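自己动手给小店做网站:主题安装与日常维护的一些小窍门

适用对象:开小店、做手工、接零活,想自己打理一个WordPress网站的人。下面的内容按操作顺序写,已经装好主题的可以直接跳到后面的图片和菜单部分。

一、装主题之前

先把网站现有的内容备份一份,数据库和上传文件夹都要。很多主机后台带有一键备份,但备份文件默认也存在同一台主机上,下载到自己的电脑里才算数。文件名里写上月份,比如“七月换主题前”,以后找起来快。

看演示站时,把浏览器窗口拉窄,看看菜单收起来以后还能不能点开,电话号码是不是还露在外面。小店的访客多半拿着手机,电脑上好看、手机上找不到营业时间的主题,不要选。

再看主题的更新记录。最近一次更新如果隔得很久,评论区里又有人反映新版PHP下报错,就换一个。

我现在用的是Romitz,之前用过Cliletti。Cliletti的首页更花哨,但页头的高度只能改代码。Romitz的选项少,颜色、字体、页头、页脚都在“自定义”里,够用。

二、子主题要不要建

只改颜色和标志,不用建。打算改模板文件或者在functions.php里加代码,先建子主题再动手,否则主题一升级,改过的东西全部被覆盖。

建子主题需要的文件:

style.css,开头写明主题名称和父主题的目录名。目录名要和服务器上的一模一样,包括大小写。
functions.php,用来加载父主题的样式。

建好以后在后台启用子主题,刷新首页。如果页面变成白底黑字没有排版,多半是父主题的样式没有载入,先检查functions.php。

零散的几行样式,放在“自定义”里的“额外CSS”就行。每一段前面写一行注释,说明改的是哪里。半年后再看没有注释的代码,自己也认不出来。

三、插件少装一点

刚开始只需要3类:联系表单、缓存、安全。商店功能等真正要在网上收款时再装。

联系表单装好以后,自己填一份发出去,看邮箱能不能收到,垃圾邮件箱也要翻一遍。收不到的话,给网站配置SMTP发信,用店里平时的邮箱账号即可。表单的字段越少越好,姓名、联系方式、留言就够了。

缓存插件在改版期间先停用。改了颜色却看不到变化,先清插件缓存,再清浏览器缓存,最后看主机后台有没有另外一层缓存。Haiyan Dai给她的裁缝铺换标志时,首页怎么刷新都是旧的,最后是在主机后台的缓存页面里清掉的。

停用的插件如果确定不再用,就删除。停用状态下文件仍在服务器上,照样需要更新。

四、菜单和页面

顶部菜单放五六项足够。常见的顺序是首页、服务、价格、关于、联系。名称用客人会说的词,“解决方案”不如“修什么”清楚。

二级菜单在手机上容易误触,能不用就不用。主题如果支持“手机菜单”单独设置,把电话放在第一项,链接写成tel:加号码,客人点一下就能拨出去。

改了页面的网址以后,旧网址要做跳转。可以用跳转插件,也可以写在服务器配置文件里。两处不要同时写,容易互相打架,出现反复跳转打不开的情况。

固定链接建议用“文章名”格式,中文标题会变成很长一串编码,发布前手动改成简短的英文或拼音。

五、图片处理

图片是小店网站变慢的主要原因。手机拍的原图不要直接上传,先在电脑上缩小。我的习惯是正文图片宽度统一为1000像素,页头大图另做。Lu主题的正文栏宽是955像素,用1000像素的图正好略有富余,不会发虚。

保存为JPEG或者WebP。带透明背景的标志用PNG或SVG,SVG上传可能需要另外开启权限。

文件名在上传之前改好,用小写字母、数字和连字符。上传之后再改文件名,已经插入文章的图会断掉。

替代文字写图里有什么,一句话即可,不要堆关键词。纯装饰的图可以留空。

两张图并排时,先裁成同样的比例再上传,否则一高一矮,下面的文字会错位。用区块编辑器的“图库”或者“栏”都可以,手机上会自动变成上下排列。

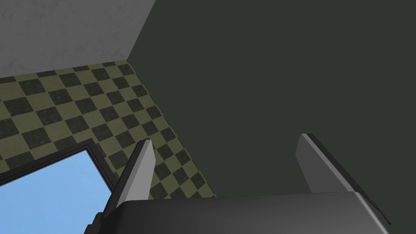

两张均为电脑渲染画面
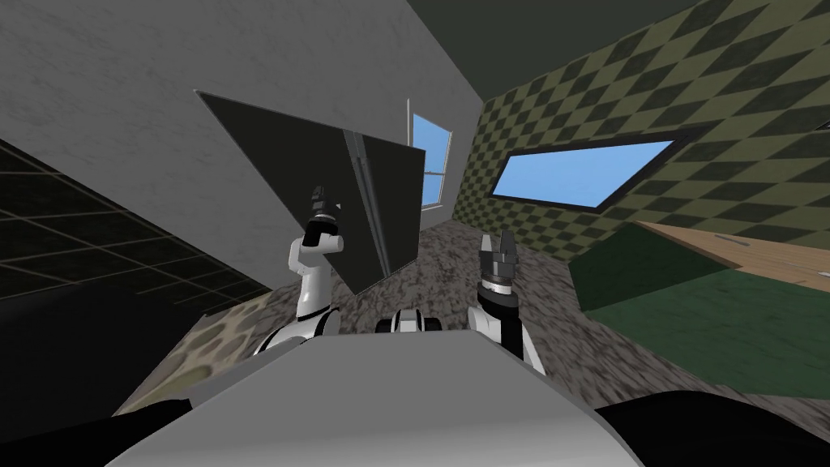
图注的字号比正文小一号,颜色用深灰,太浅的灰在阳光下的手机屏幕上看不清。Romitz里图注默认居中,要靠左的话,在“额外CSS”里给figcaption加一行text-align: left就可以。

换主题以后,旧图的缩略图尺寸可能和新主题不一致,列表页看起来模糊或者变形。装一个重新生成缩略图的插件,跑一遍,跑完即可删除。图片多的网站挑晚上访客少的时候做,中途不要关掉浏览器页面。

六、升级时的顺序

先备份,再升级插件,然后升级主题,最后升级WordPress本身。每升级一项就打开首页、联系页和一篇文章看看。几项一起升级,出了问题不容易查是哪一项造成的。

后台打不开时,用FTP进入wp-content,把plugins文件夹改名,所有插件就会停用。能进后台以后把文件夹名改回来,逐个启用,启用哪个时出错就是哪个。

主题出错也是同样的办法,把当前主题的文件夹改名,前提是服务器上留着一个官方默认主题。所以清理主题时,默认主题至少留一个。

七、读者补充

Gion Zaugg来信说,他用Vokik做表单,升级主题后提交按钮变成了透明的,原因是新版主题重写了按钮颜色。解决办法是在表单自己的样式设置里指定颜色,不要继承主题。

Madhu Bhardwaj建议把后台的用户名、主机登录地址和域名到期月份写在一张纸上,和营业执照放在一起,密码另外保管。域名续费的提醒邮件很容易进垃圾箱,注册时留的邮箱如果已经不用了,趁早去改。

子主题的样式文件如果有人需要,可以在留言里写明你用的是哪个父主题和版本号。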